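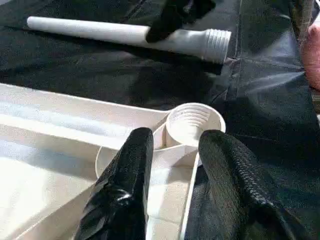 日用塑料制品

日用塑料制品是用塑料做成的、在家庭和小型工作场所里使用的物品的总称。常见的种类有容器、管件、瓶盖、餐具、梳子、文具和收纳用品。这个名称没有严格的范围,有的作者把玩具也算在里面,有的作者把玩具另外分类。

材料

日用塑料制品多数用热塑性塑料制造,例如聚乙烯、聚丙烯和聚苯乙烯。热塑性塑料加热以后变软,冷却以后变硬,这个过程可以重复。聚丙烯比较耐弯折,常用于带有连体盖子的盒子。聚苯乙烯比较硬,也比较脆,掉在地上容易裂开。早期的电木属于热固性塑料,成型以后再加热也不会熔化,所以曾经用来做锅的把手和电器的外壳。

颜色

白色制品一般在原料中加入二氧化钛。有些白色制品放在窗边几年以后会变黄,变黄的快慢和材料的种类、添加剂以及日照有关系。深色制品常用炭黑着色,炭黑同时可以减少紫外线对材料的破坏。

成型方法

注射成型是最常用的方法。熔化的塑料在压力下进入模具,冷却以后取出。模具的价格比较高,因此这种方法适合数量大的产品。瓶子等中空的物品多用吹塑成型,管子多用挤出成型。薄而浅的盘子也可以用吸塑的方法来做,就是把加热的塑料片吸在模具上。

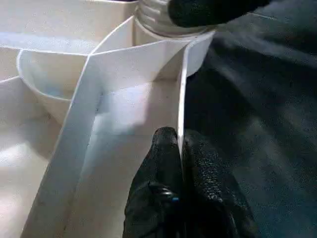

白色塑料分格收纳盘内部的隔板

为了让制品容易从模具里取出,侧壁通常带有很小的斜度。壁的厚度要尽量均匀,否则较厚的地方冷却得慢,表面可能出现凹陷。

收藏与研究

日用塑料制品进入博物馆的时间比较晚。胡恩堡(Hurnumberg)的地方博物馆设有一个塑料用品部,目录中登记了1,253件物品,其中大部分来自当地居民的厨房。目录由纳兹米耶·萨勒居尔(Nazmiye Sarıgül)编写,她按照用途分类,没有按照材料分类。后来卢尔德斯·维莱拉(Lurdes Vilela)对这个做法提出了不同的意见,她认为材料的信息对保存工作更加重要,例如醋酸纤维素会放出酸性气体,应该和别的物品分开存放。两个人的讨论印成了一本小册子,共印2,000册。塑料用品部每星期三下午开放,4月闭馆整理。

回收

制品底部的三角形标志里有数字,表示树脂的种类,1是聚对苯二甲酸乙二醇酯,5是聚丙烯。有这个标志,并不表示当地一定能够回收该制品。体积小的物品在分拣的时候容易漏掉,由几种材料组成的物品也比较难处理。

参见:注射成型、电木、热塑性塑料

本网站使用Cookie来改善您的浏览体验。继续浏览即表示您同意我们的Cookie政策。 接受 设置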